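Do 417 demos of the same wipe task teach anything?
Asked by flundton_lab, November 2018

Our job is a cup, a small dark spill and a folded cloth on a white table, two arms, driven by hand. We have 417 recordings. My boss wants 462 before we train. I doubt the extra ones will help.
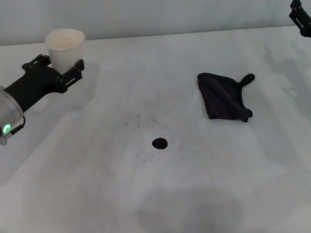 The cloth starts on the right nearly every time and the operators have all settled into the same habits. Am I wrong to think we're just paying for copies?

Petrică Radu
No, you're right to doubt it. Train on 15, then on 100, then on the lot, and see if the curve is still moving. I'd also go through the wrist views before recording more.

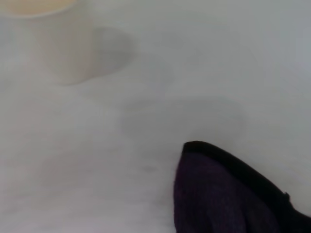 Wrist view, cup at upper left, finger at lower right.

If most of your wrist footage is pale table, the model has little to go on. Ours at Wimbridge leaned on the head camera and ignored the rest. We lost April to that. Check the fast moves too.

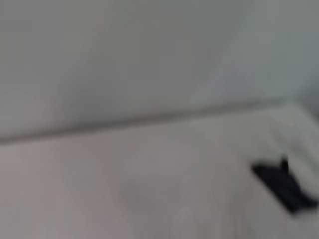 I wouldn't trust anybody's claim that blur "averages out" until they show you a test with those stretches removed. Slow the operators down for one batch and compare. And move the cloth!!! Four starting spots would do more for you than 45 more of the same.

wundo_fan
just get more data, works for everyone. we used Tolentino for the labels and it was fine I guess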